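Group project report: two grippers on one arm, shelf picking

Wouter De Graaf and Kazimiera Żak
Handed in Sat 25 February

What we set out to do

Compare two grippers for taking snack boxes off a shop-type shelf. Same arm, same shelf, same control program. First gripper is the Wendt, two fingers, one moving. Second is the Trosel suction cup, which everyone in our year seems to use. Question was which one we would pick if the lab at Mosside could only keep one. Arm was not under test, though we ended up learning more about it than we wanted.

Setup

Arm on its stand in front of the metal shelving. Full size boxes, bought from a supermarket, still with the food in them. We did think about using empties but an empty box squashes too easily and the results would mean nothing. Control was the Trudia box with the stock settings, except speed, which we turned down after the first afternoon.

Each gripper got 111 tries. A try counts as good if the box comes out and is put down upright on the table. Dropped, tipped or crushed = bad. Touching the box next door was written down but not marked bad. Kazimiera ran the arm, Wouter kept the sheet, swapped over halfway so it wasn't the same person judging all the time.

Getting the finger in

Most of the time went on this. When boxes are packed tight side by side there is no gap for a finger, so the Wendt has to come down from the top and hook behind. Works if the arm comes in high and bends down. Doesn't work if it comes in level, the housing hits the front of the box before the finger is anywhere useful. We lost nearly a whole day to that before changing the approach angle. 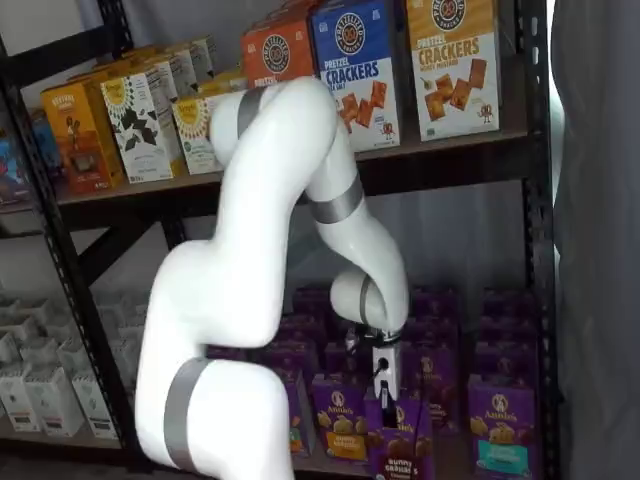
The other problem was the cable. It catches if the wrist turns too far one way, so we put a limit on the wrist in the program. That limit then made the far left of the shelf hard to reach. We should of moved the stand and didn't, ran out of time.

Suction cup has none of this. Goes straight at the front of the box and pulls. But it needs a flat bit of card, and it hates any box that leans back. If the box leans, the cup seals on one side only and lets go halfway out.

Results

Wendt: 8 bad tries. All but one were tipped boxes, the other was crushed at the top corner.
Trosel: 5 bad tries, every one a drop.

So suction looks better on paper. We are not sure it is. A drop from the top shelf is worse than a tipped box and the sheet doesn't show that. Also the finger knocked the neighbour box a lot more often, and in a real shop somebody has to tidy that up.

Speed we didn't time properly. Felt the same.

What we would change

Move the stand, see above. Shorter cable, or clip it to the forearm. Do 1,000 tries each if the lab is free for long enough, the difference we got is too small to be sure of. Mark drops and tips seperately from the start, we had to go back through the notes to sort them out. Try a camera on the wrist for the leaning boxes, so the arm can match the lean before the cup touches.

Wouter would keep the Trosel, Kazimiera the Wendt. Raw sheets are in the shared folder under February.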